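Kavbridge Screening Kit: Host Guide
Section 4. Setting Up the Hall and Running Your Documentary Night 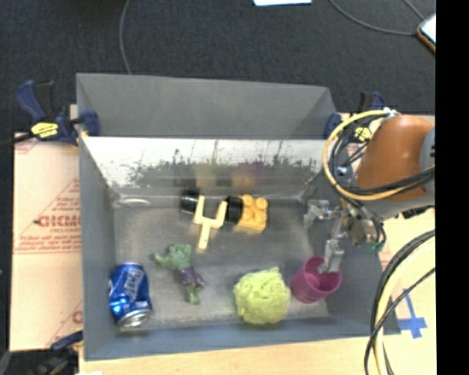 Gray bin, open, from above.

You have a film, a room and people on their way. Wonderful! This section takes you from a dark hall to the first title card, and then through the talk afterward, which many hosts tell us they end up loving even more than the film. Leave yourself two hours the first time. By your third screening you'll be drinking coffee with an hour to spare.

Before you start, have the license letter for your film printed and in your pocket. Section 2 explains how to request one.

4.1 Screen and projector

1. Pick the wall with the least light on it. A wall facing a stairwell or an exit sign can work, but try it with the house lights off before you commit.

2. Unfold the screen frame face down on the clean drop cloth and lock every hinge. You should hear a click at each corner. Snap the fabric on from the corners inward, then stand the frame up with a helper on each side.

CAUTION: Never raise the large screen by yourself, and never put it up outdoors in wind. Always fit both sandbags, even indoors.

3. Set the projector on its cart and roll it back until the picture fills the screen. In a hall the size of the one at Grosemton that puts the cart just behind the fourth row, so leave a gap in the seats before anyone sits down (ask Alby Grimshaw how he knows).

4. Turn on the projector and let it warm up. Press MENU, choose Picture, then Film. This setting is gorgeous with older archive footage, and you'll see grain and faces that the Bright setting washes out.

5. Focus on the test card, checking the corners as well as the center.

NOTE: The lamp is rated for 2,000 hours. The counter is under MENU, Info. If it reads more than that, tell us when you return the kit and we'll swap the lamp.

4.2 Sound

6. Place the two Futeck speakers on their stands, level with the front edge of the screen and turned in slightly toward the middle of the room. The tops should be above head height for a seated audience.

7. Run the long cable along the wall and tape it down flat wherever people will walk. Use the cloth tape in the kit. Packing tape leaves a mess on wood floors.

8. Play the loudest minute of your film, then the quietest interview. Walk to the back row for both! Documentaries often jump from sirens or crowd noise to one person speaking very softly, and the soft part is the one to set your volume by.

9. Turn on captions. We recommend them for every screening.

CAUTION: Switch the speakers on last and off first. The pop otherwise can damage them.

4.3 Seating and exits

10. Look for the posted occupancy limit and stay under it. The upstairs room at the Lau building is posted at 443, for instance, and that number includes your crew and your panel.

11. Keep the center aisle and every exit completely clear. Coats, strollers and the snack table go along the side wall away from the doors.

12. Save a few aisle seats near the front for wheelchair users and their friends, and for any families who appear in the film. Put a card on each seat well before doors open.

4.4 The conversation afterward

If your film deals with loss, meet with your guests ahead of time. Sharada Achari, who wrote our discussion cards, suggests asking each one whether there is anything they would prefer not to be asked. It takes five minutes and people are so grateful for it.

13. Leave the credits running to the end with the lights down. Then bring the lights up halfway.

14. Give your guests the wired microphone and carry the wireless one yourself. Please don't hand it down a row.

15. Start with one of the discussion cards, then open it to the room. Leave a long pause after asking for the first question. Somebody will speak, and it's often the best moment of the night.

16. Finish by the time you announced. Folks who want to keep talking will find each other by the cookies.

4.5 If something goes wrong

No picture: check that Source is set to HDMI 2.
Picture but no sound: raise the laptop volume first, then the mixer.
Picture freezes: play from the copy on the drive, never from a web stream.
Buzzing: move the speaker cable away from the power strip.

Still stuck? Call the host line and ask for Nam-gil Do or Lenuța Filip. One of them picks up until 11 p.m. on screening nights.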